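Thread on folding carton board and why so many small tuck-end boxes lean on the shelf. I ran the converting side at a contract packer for a while and people keep asking me the same thing in replies. 1/

Board has a grain. Fibers line up with the direction the web ran through the machine (MD) and are weaker across it (CD). Stiffness in MD is commonly about double CD, sometimes more. Every decision after that follows from which way you lay the blank on the sheet. 2/

For a tall narrow carton you normally want the grain running around the body, perpendicular to the long vertical scores. The panels resist bulging and the scores break cleanly. Turn the blank 90 degrees to squeeze more up on the sheet and you get soft panels. 3/

Estimators love turning the blank. On one job at Pimwood the turned layout saved enough sheet that nobody upstream asked further. We found out at the gluer, when the blanks would not square up off the belt. 4/

Second cause: score depth. Too shallow and the board fights the fold, so the carton wants to spring back to flat. Too deep and you cut fibers, and the corner goes weak. The rule sits against a channel, and channel width depends on caliper. Change board supplier, check the channel. 5/

Gertraud Trummer taught me to check this with a fold force tester and also with her thumb. The thumb was faster. The tester was what you showed the customer. 6/

Third: glue flap skew. If the flap lands even half a millimeter off parallel, the erected carton is a slightly twisted prism. On a squat box you never see it. On a tall one the error at the base shows up at the top. 7/

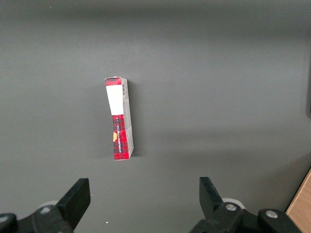

Plaid carton with a blank label panel. Tall, narrow, slight lean.

Plaid is a hard print for this, by the way. Any repeating check that crosses a score gives the eye a ruler. A solid color hides a millimeter of misregister. A check does not. If a customer insists, get them to sign off on a folded proof. A flat proof tells you nothing about the corners. 8/

Label panels are their own problem. If a label or a code gets applied later, leave the area free of varnish. Coating over the panel is the most common artwork error I saw. Adhesive lets go and inkjet smears. Keep the knockout 2 mm bigger than the label on each side. 9/

Humidity. Board picks up moisture unevenly when a pallet is opened, and it curls toward the dry side. We conditioned at 50% RH and still had trouble in July. Balthasar Gruber logged 68 rejected bundles in one shift that month. All from pallets unwrapped the night before. 10/

Fix for that one cost nothing: leave the wrap on until the pallet is staged at the machine. It took 4 meetings to get it into the procedure. 11/

Storage time after gluing matters too. Side seams are folded flat and packed under pressure. Leave them for months and the two prebroken scores stay willing but the other two set flat. The carton then erects as a parallelogram. Automatic cartoners will jam on it. Hand packers will just swear. 12/

Test we used: open a blank by hand, let go, measure the angle it settles at after a few seconds. We pulled samples from the top, middle and bottom of the case. If the bottom ones were worse, the case was overpacked. 13/

On packing density, Induter wanted 106 per row in the shipper. The row was happy at some 90. Past that the pressure does the damage and you don't see it until the customer opens the case. 14/

Checklist if yours lean, in the order I would look: grain direction, channel width against actual caliper, flap skew, case pressure, age. Measure the caliper yourself. Do not read it off the spec sheet. 15/

Someone asked about recycled versus virgin fiber. Recycled has shorter fibers, so it is usually less stiff at the same weight and cracks sooner at the score. You can compensate with caliper. Then your channel is wrong again, see 5. 16/

Will do crash-lock bottoms separately. Different set of problems, mostly glue.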